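Open day at the Skollcombe county elections office

Got there ten minutes after the doors opened and the line was already out past the bike rack. Sticker on the shirt, name on a clipboard, in. Free coffee, weak. They do this once before every big cycle, and this year people seem to want to see the thing with their own eyes, me included.

I went because of the Allanow recount. If you live here you know. If you don't: county legislature, District 2, last October's special, 2,216 to 2,041 after the hand count, and a lot of shouting online about where the late envelopes came from. The challenger still hasn't conceded as far as I can tell. Anyway the office invited anybody who wanted to walk the whole route a ballot takes, mail slot to vault, and ask whatever they liked.

Our guide was Ruth Huaranga, deputy registrar. Talks fast, walks faster. First stop, the intake room. Long tables, gray bins, a window in the wall so observers can stand in the hall and look in. She held up a sample envelope and went through the checks: barcode, signature, date. Two people on every signature. One from each party, and if they disagree it goes to a third table. If the third table can't settle it the voter gets a letter and a phone call.

"How long do they get?" from a man in a fishing vest.

Until the cure deadline, she said, and the letter has the date printed on it in big type, becuase last time it was in small type and they heard about it.

Second stop, the opening machine. Loud. Slits the envelopes and puffs them open with air, and then a person still pulls out the ballot by hand. I'd assumed the machine did all of it. There's a rule that the envelope gets turned face down before the ballot comes out so the name and the vote are never showing together. They ran a stack of blanks through for us and one jammed. Ruth fixed it with a ruler. Apparently the ruler lives there.

Scanner room next. No phones out past the yellow tape. The scanners aren't on any network, and you could follow the cords yourself, power only. Results come off on a memory stick in a sealed bag, seal number written down by two people, walked down the hall. Someone asked what happens if the stick gets dropped. They scan again, paper is all still there. Someone else asked who made the machines and she gave the model and contract date off the top of her head, then said the contract is on the county site under purchasing and good luck finding it, the search box is terrible. Got a laugh.

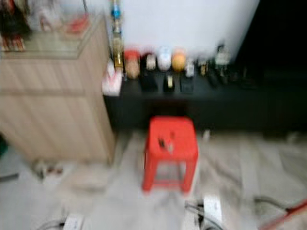 Report and photo: Ynyr Yorath
Skollcombe local desk, 3 Jun 2026

After the scanners, the part I came for. The vault. A caged room in back, shelves to the ceiling, and boxes from the last few elections with retention dates on the ends. District 2 is on a low shelf by the door. We could look through the mesh. Two keys, two keyholders, sign-in log hanging on a chain. I asked to see the log and she flipped it around so I could read it. Recount week is three full pages of initials. Nothing jumped out at me, but I'm no expert and it was upside down half the time.

Asked her straight about the late envelopes. Her answer: the drop box outside the Mnguni branch library was emptied at closing like the others, the crew got held up by the road work on Sollus Avenue, and the bins reached the office after the first tally had gone up on the web page. So the first number moved. The transfer sheets have the times and anybody can request them. I've put in the request. Will post when I get it.

Not everybody was buying it. A woman behind me said they should of held the first tally until every bin was in the building. Ruth said state rules tell them when to post and they don't get a choice, but they're adding a line to the page this time that says which boxes are in and which are still out. That seems like a small thing and also the thing that would have saved us all six months of yelling.

Then upstairs for the sit-down part. Folding chairs, slides, too warm. Notes as I took them:

- Poll workers. They're 40 short for the fall. Pay went up a little. Training is one evening now, used to be two.
- New early voting site at the Allanow firehouse. Parking out back, not in front, the trucks need the front.
- Mail ballot requests at 4,000 so far, which she called high for this point in the year.
- Mnguni drop box is staying. There was a petition to move it. Legislature voted it down last month, barely anyone in the room.
- Test of the scanners is open to the public, date to be posted. Go if you can, she said, usually it's her and two retirees.

Q and A ran long. A lot of it was redistricting, and she kept having to say that's the legislature and not us. Somebody wanted to know about ranked choice. Same answer. A kid asked if she was allowed to vote. Yes, by mail, and other people check her signature. The kid followed up with whether they had ever turned hers down. Once, she said. She'd signed it in the car.

What I didn't get to see: the voter registration side, closed off, private info on the screens. Also the mail drop at the loading dock, which was on the flyer but got skipped for time. Complained a bit. They said e-mail and they'd set up a second walk if enough people ask, so e-mail them.

Getting there: the 2041 Sollus address on the flyer is the old building and is wrong, use the side entrance off the library lot. Elevator works. Restroom is down past the intake window on the left. Allow an hour and a half, more if the fishing vest guy is in your group, he had a list. Bring water for the upstairs part.

Correction on my last post: I wrote that the recount was done by scanner. It was by hand, with teams of two. Ruth caught that before I'd even gotten my sticker on. Fixed now.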